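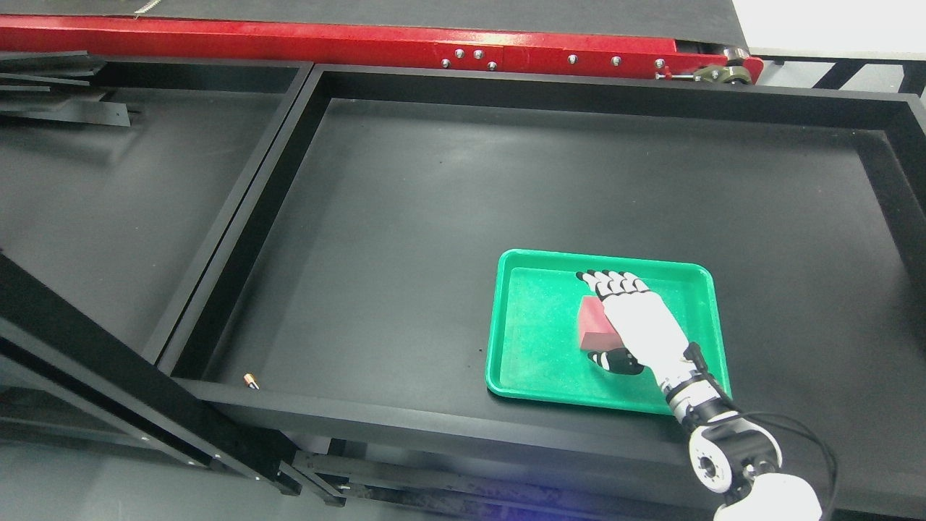
Green tray in the black bin, with a red block in it.

Studmont Utility Bench, four-bin version: review

Published 2023-05-22

The Studmont is a freestanding bench with a steel frame, a flat work surface and four black bins that sit on a shelf underneath. It is sold for sheds, garages and utility rooms. I bought mine to replace an old kitchen table that had been in the garage for years and had started to lean. I paid for it myself, from Haslam, and the two green trays were an extra £39 on top.

Delivery came in two boxes. The frame box was heavy and the cardboard had split at one corner, but nothing inside was damaged. The second box held the bins and trays, stacked inside each other with a sheet of paper between them.

Assembly

The instructions are drawings only. They are clear up to the point where the shelf goes on, and then they show the brackets from below while everything else is shown from the front. I fitted two brackets upside down and had to take them off again. The bolts are all the same size, which helps. A hex key is supplied, although a socket set makes it much quicker. Leave every bolt slightly slack until the top is on, then go round and tighten them. If you tighten the legs first the holes in the top won't line up.

One person can do it. Turning the bench the right way up at the end is easier with two.

The bench itself

The top stands 967 mm from the floor with the feet wound in. I am fairly tall and find that a good height for working standing up. My partner finds it high and would like lower feet, but there is no shorter leg in the range. A normal stool is too low for it.

Studmont gives a limit of 70 kg for the top. I have kept well under that. With a vice bolted on at one end and a bag of compost at the other it doesn't sag, and the frame only moves if you saw hard along its length. Pushing it against the wall cured most of that. I would still have liked a cross brace at the back.

The surface wipes down well enough. White spirit left a dull patch near the front edge, and that has not come out. I now put an old offcut of lino down when I am painting.

The bins and trays

The bins are deep, with straight raised walls, and they slide in and out without catching. They have no lids and no handles, only the edge to pull on. With gloves on this is fine. With wet hands it is a bit awkward, and a full bin of screws and fixings takes some shifting.

The trays sit inside the bins. They have a rounded rim and a slightly rough, speckled floor, so small things don't skate about when you move them. A tray doesn't fill the bin, and I use the space left over for longer bits like tent pegs and paintbrushes. It does mean the tray slides when the bin is pulled out quickly. A ledge or a couple of lugs to hold it in place would sort this out.

I have one tray for things waiting to be glued and one for seed packets and labels. The bright green is not a colour I would have picked, but it is easy to find in a dark garage.

Compared with the Delska

I looked at the Delska bench before buying. It has drawers in place of bins and feels stiffer, and the drawers have proper stops. It also costs a good deal more and the drawers are shallow. If you mostly keep hand tools, the Delska makes more sense. For bulky odds and ends I prefer the bins. Sustura sells a folding one too, which I tried in the shop and found too wobbly for anything beyond wrapping parcels.

After the winter

The bench went in last September and has been through a damp winter in an unheated garage. There is a little rust round two of the bolt heads and none on the frame. One rubber foot came off when I dragged the bench instead of lifting it, and I pushed it back on. The bins have scuffed inside but not cracked.

Spare bins can be bought singly, but spare feet can't, so keep an eye on them if your floor is rough.

Good: working height, deep bins, easy to clean, frame has held up.
Not so good: confusing shelf drawing, no handles, trays slide, no cross brace.

Rating: 4 out of 5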